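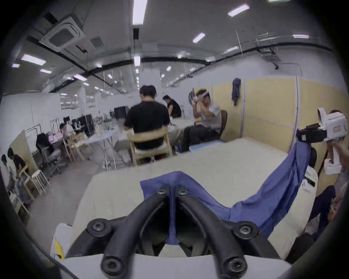
Textile reuse scheme, Brunness and Wivness: progress to Monday, August 17, 2026

Collections
We have taken in 641 kg of household textiles against a full-year target of 1,000 kg. Brunness is ahead of plan. Wivness started late and has 2 collection points open.

Spending
The van hire came in £300 over budget. Florian Maillard has moved this from the printing line, so the total is unchanged.

Next period
Sorting moves to the Yakubu building in September. We still need a signed lease before the shelving can be ordered.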